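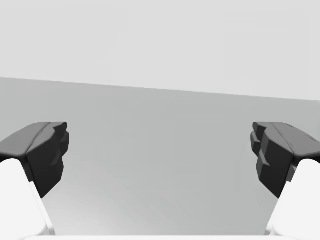
Plirard: Frequently Asked Questions

Questions we get often enough to have written down. If yours isn't among them, try the search box, then the mailing list, then Oldřich Tóth, in that order. He has asked us to stress the order.

General

What is Plirard?

Plirard is a grasp planner with a small simulator attached. You give it a model of your gripper, a model of the thing you want picked up, and a rough idea of where the thing is. It gives you back a ranked list of grasps and a path to each. The simulator lets you try those grasps before your hardware does, and most people find that cheaper.

Is it a controller?

No. It plans. The trajectory goes to whatever controller you already have, and the controller does as it pleases with it. We ship a bridge for Danko, our own joint controller, and a plain text format for everything else. If your arm follows the path with a wobble, the wobble lives on the controller's side of the fence, and Manolis Stefanou, who maintains Danko, will tell you it lives on ours.

Where does the name come from?

A typing error in an early grant application. By the time anyone spotted it, we had the money.

What does it run on?

Linux, properly. It builds on other systems if you are patient and do not mind the warnings. You don't need a graphics card for planning. You do need one if you want camera views out of the simulator faster than you could draw them.

Getting started

I ran the first example and the fingers just sit there. Is it broken?

Probably not. The simulator starts paused. Press the space bar, or set start_paused to false in the scene file. We have had long arguments about this default. Anežka Mikuš won them all, on the grounds that a paused gripper has never hit anything.

I pressed the space bar and they still sit there.

Click on the window first.

Why is the world so bare?

The default scene has a flat surface and a gripper in it and very little else. Objects, bins, shelves and clutter are added from the scene file. We used to ship a furnished kitchen, and half the bug reports turned out to be about the kitchen.

How do I add my own gripper?

Write a gripper file. It wants the joint limits, the collision shapes, the closing direction and the point between the fingers where you would like objects to end up. Run plirard-check on it before you do anything else. The tool is blunt but it is nearly always right. The commonest mistake is giving both fingers the same closing direction, which makes them travel sideways together like people trying to pass in a corridor.

Planning

The planner says "no feasible grasp". What now?

It means that every grasp it tried was ruled out by something, and the log will tell you by what. Look for the line beginning rejected_by. If most of them say width, the object is too big for the gripper and you should believe it. If most say collision, check whether your object is sunk slightly into the table. A gap of 2 millimetres between object and table cures this more often than we would like to admit.

If they all say unknown, please send us the log.

Why do I get a different answer each time?

The sampler is random. Set the seed in the planner file and you will get the same answer every time, including the same wrong one.

How many grasps does it try?

By default, 282. There is no theory behind this. Bohumila Čierny ran a long sweep one December, and that was where the curve went flat on her test set. Your curve may go flat somewhere else. Raise the number for awkward shapes, lower it if you are in a hurry.

Can I make it prefer grasps from above?

Yes. Set approach_bias to something between 0 and 1. At 1 it will consider nothing else, and you will be back at the "no feasible grasp" question with a plate.

Perception

Does Plirard find objects for me?

Only in a modest way. Clinolholm, the perception add-on, takes a depth image and a list of known models and guesses which is where. It is good with boxes, fair with mugs, and hopeless with anything see-through. If you have a better detector, use it. All we need is a pose and some idea of how far to trust it.

My simulated camera works beautifully and my real one doesn't.

Yes. The simulated camera has no dust, no flicker and no colleague leaning over the table. Turn on the noise model (camera_noise: rough) and train or tune against that. It will make your simulated results worse, and everybody dislikes it for that reason, but the drop when you move to the real thing is smaller.

The shading and edges in my wrist view look crude. Can I improve them?

You can switch on smoothing and raise the shadow quality in the render section. Both cost time. Neither makes any difference to the planner, which works from shapes and never looks at the picture. For a talk, by all means. For an overnight run, leave them alone.

Physics and contact

Why do objects creep out of the fingers?

The contact step is too long. Halve it and try again. If the creep gets slower but doesn't stop, look at your friction value, and then at whether the collision shape of the fingertip matches the one you see. They are separate models, and they drift apart whenever someone tidies one of them.

Why did my object leave at great speed?

Two shapes overlapped and the solver wished to separate them. This happens most with thin things and a strong grip — lower the closing force first, then look at the step length. We call it a launch. The record is held by a teaspoon.

Can I trust a grasp that works in simulation?

Somewhat. On the Mirnville test set, grasps that survived the simulated shake test held on the real arm 88 per cent of the time. The rest didn't. Please keep your hand near the stop button.

Help and contributing

How do I report a bug?

Send the scene file, the gripper file, the seed and the log. "It doesn't grasp" on its own is a fair comment but we can't do much with it. plirard-bundle will collect the lot into one archive for you.

How soon will someone answer?

Usually within roughly 15 days, sooner if it crashes, much sooner if it crashes for Silvia Polák as well. She does the releases.

Can I send a patch?

Please do. Run the tests first, and keep to one change per patch. Changes to the paused-at-start setting should be addressed to Anežka.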